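Home Help Forum > Soft Furnishings > Cushions and Throws

Feather cushions gone flat after a wash – is there any saving them?

Posted by ellach_knitter

Hello everyone, I've been reading this board for years and have finally plucked up the courage to post. I have a set of feather cushions that came with me from my mother's house in Ellach, and they've always been lovely plump things that you could sink into with a book. In August I decided they needed a proper clean, as they were starting to smell a bit like the inside of an old wardrobe, and I put two of them through the machine on a wool cycle. The covers came out beautifully. The insides did not.

They dried on the airer in the back bedroom and they are now flat as pancakes, with hard little clumps in the corners that I can feel when I lean back. I've shaken them and thumped them and even sat on them (my neighbour's suggestion, and I don't think it helped). There is also a faint smell that I can only describe as wet dog, though we haven't had a dog in a very long time.

I did look at replacements. Kuzmenko do a nice feather one but by the time I'd bought the full set I'd have spent more than I did on the curtains, and I'm rather attached to the old ones. So what I'd like to know is whether feather insides can be brought back once they've gone like this, and if they can't, what people would put in the covers instead. The covers are an odd size, 17 inches square, and I don't seem to be able to find anything except 16s and 18s. Thank you in advance and sorry for going on so long!

Viewed 1,798 times

Posted by kevdale_loft

Oh, please don't throw them out yet! I had exactly this trouble a couple of winters ago and I was ready to put the lot in the bin, and my pads are still going strong on the spare bed as I type.

The clumps and the smell are nearly always the same problem, and it's damp. Feathers hold on to water far longer than you'd think, and the outside of the pad feels bone dry while the middle is still quietly stewing. An airer in a back bedroom will take days to get through to the centre, and by then the feathers have stuck themselves together into those nasty little lumps you're feeling. So the first thing is to get them really, properly dry, and for that you want a tumble dryer. If you haven't got one, a launderette will have a big one, and the big ones are better anyway as the pads have room to throw themselves about.

Before you start, have a look at the care label if there is one left, and check the seams all the way round. I can't stress this enough. I had a seam go on me in the launderette at Kevdale and I was picking feathers out of my cardigan at Christmas. A few stitches beforehand will save you a great deal of bother.

Then put the pads in on low, two at a time, with a couple of clean tennis balls or those woolly dryer balls. Give them half an hour, take them out, and work over them with your fingers. Find the clumps and tease them apart through the fabric, quite gently, as if you were rubbing butter into flour. Let the pad cool down completely before you decide how it feels, because warm feathers fool you every time. Then back in they go. Mine took a whole afternoon of this, in and out, in and out, with a flask of tea and a magazine, and I'd honestly say it was the third or fourth go before they began to look like cushions again. 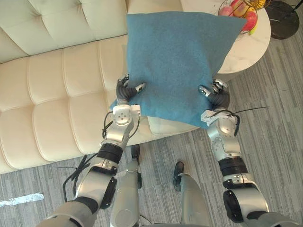 After that, hang them outside on a breezy day if you get one, out of strong sun, and give them a turn whenever you pass. The smell should go with the last of the damp. If it's still there after all that, then I'm afraid something may have gone off inside, and I'd let that one go and keep the others.

For the everyday plumping, thumping the middle does very little. Hold the cushion by two opposite sides and push your hands together and apart, like playing an accordion, then turn it and do the other two sides. That gets air into it, and the feathers need air more than anything. I do mine last thing at night when I'm tidying the cups away – it takes no time at all and they're always nice in the morning.

As for washing them again, I wouldn't do it very often. Wash the covers as much as you please, and put a plain cotton inner case over the pad itself, with a zip. The inner case catches all the grubbiness and the pad hardly ever needs doing. An old pillowcase cut down and stitched works just as well, if you've got a machine out.

And on the size, go up to the 18 and don't worry! A pad that's a bit bigger than its cover looks much fuller, and the corners fill out properly. The 16 would rattle about in there and you'd be cross with it inside a week.

Do come back and tell us how you get on, I'd love to know.

Posted by Ruma

just buy polyester ones, they go in the wash and come out the same. feather is more trouble than its worth. I got mine from the market

Posted by teapot_and_thimble

I agree with nearly all of what kevdale_loft has put, especially the part about letting them cool, which I learned the hard way. I'd only add something for if the feathers turn out to be past it, as sometimes they are when they're very old. If you rub a pinch between your fingers and it goes to dust, no amount of drying will bring the spring back.

You needn't buy whole new cushions in that case. You can get loose filling by the bag and top up the old pads. I put 300 grams of new feather into each of mine, which were a bit smaller than yours. Do it in the bath with the door shut and the window shut, and wear something you don't mind about. Unpick a gap just wide enough for your hand, tuck the neck of the bag right inside, and squeeze it through slowly. Peg the gap closed before you let go of anything, then sew it up with small stitches.

If feathers make anybody in the house sneeze, a hollowfibre pad is a decent swap, though it sits up stiffer and you don't get that lovely sink. Wool is nice too but it's heavy, and it does go flat in time, so you'd be back to fluffing it by hand every spring.

Posted by ellach_knitter

Thank you all so much, what a kind lot you are. I've checked the seams and one of them did need a few stitches, so I'm very glad I looked. Off to the launderette in the morning with my tennis balls in a carrier bag.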